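2024-01-16, bench notes, gripper comparison

Started the basket-to-plate task today. Previous work was all on blocks, and blocks flatter every gripper we own.
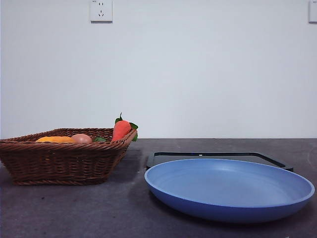 The plan is to run both candidates, the Zirkora parallel jaw and the Lilow two-finger adaptive, on the same arm with the same controller settings, and change nothing else between them. The task is one pick of the toy carrot from the wicker basket and one place onto the blue plate. Success means the carrot is on the plate, at rest, with the basket still inside its tape tolerance. Idun wanted to score partial credit for a clean grasp followed by a bad place. I said log it as a separate column and keep the headline number binary. She agreed, with reservations, and has put the reservations in the shared notes.

Morning went to mounting. The Zirkora flange adapter uses the older bolt circle and I had put the ring away in the wrong drawer in August, so that cost most of an hour. Torqued, checked, tool center point re-taught with the pointed pin. Residual was 0.4 mm on the first attempt and I did not try to improve it. Payload file updated. I forgot this last time and spent an afternoon blaming the wrist force readings.

First trials with the Zirkora. The jaws are stiff, flat and repeatable, and on the body of the carrot they hold very well once they are there. Getting there is the trouble. The carrot rests against the corner of the basket, and a straight-down approach puts the outer jaw on the rim before it reaches any useful depth. Contact with the rim trips the force limit at 5 N. I raised the limit to 8 N and the basket moved instead of the arm stopping, so I put it back to 5 N. Weave is a poor surface to collide with. A jaw tip slides along a strand, catches at the crossing, and the force trace looks like a real grasp for a few samples before it drops away.

Rotating the wrist so that the jaws close parallel to the nearest edge helped more than anything I did in software. The other option is to take the carrot by the leaves. The planner likes this, as the leaves are the highest thing in the depth map, and it is wrong to like it. The leaves fold, the jaws read closed on something, the lift begins, and the carrot swings. Two of those ended on the table. I have masked green in the grasp proposals for now. It is a crude fix and it will have to come out before we do anything with the green piece in the same basket.

Swapped to the Lilow after lunch. Swap time with adapter, cable, payload and re-teach was 30 minutes, which I am recording because Barrett asked for it twice. The adaptive fingers tolerate the rim. They bend at the distal joint when they touch it and keep going, so the approach can be sloppier, and I stopped seeing false force trips entirely. The cost shows up at the other end. The carrot rolls a little inside the fingers during the transfer, and the place pose is then off by however much it rolled. On a wide plate this is harmless. On anything with a slot or a narrow lip I would expect failures.

Release is also slower. The Lilow opens in two stages and the controller waits for the second before it reports done. Ju-won looked at the driver and thinks the wait can be shortened by reading finger position directly and ignoring the status flag. He has a branch. I have not run it and will not until the baseline is finished, or the baseline is no longer a baseline.

Camera. The fixed view is usable but the rim hides most of what is in the basket. Only the tops of things show. The carrot is easy. The smooth oval item is fair. The green piece is nearly nothing, a sliver, and the segmentation drops it in many of the logged images. Shoshana suggested raising the mount and tilting down. It would see into the basket better and lose some of the wall, and the wall is doing no work for us. Against that, the extrinsics would have to be redone and today's trials would not be comparable with tomorrow's. Left it where it is. If the wrist camera from Lindqvist arrives this week the question changes anyway.

Exposure is locked. The rim has a sheen and the auto setting hunted whenever the arm passed over it. Blue plate against the dark table segments cleanly, no complaints there.

Controller: both sets ran on the Woltura at the stock impedance gains. Vendula pointed out that a softer vertical axis would give the Zirkora some of the rim tolerance the Lilow gets from its fingers. She is right, and it is probably the fairest next comparison: stiff gripper on a soft arm against soft gripper on a stiff arm. I would lower z stiffness to 300 N/m and leave the rest alone. Needs a check that the place height does not sag with the heavier gripper mounted.

Opinion at end of day, not to be quoted. For this basket the Lilow is the easier tool and the Zirkora is the more accurate one. I would still buy the Zirkora if the bench had only one, as I can make an arm softer in a config file and I cannot make fingers stiffer.

To do:
Print narrower jaw tips for the Zirkora, same pad material.
Re-tape the basket corners, the present tape is lifting.
Separate column for grasp success, per Idun.
Send Barrett the swap time.
Put the flange ring in the labeled drawer.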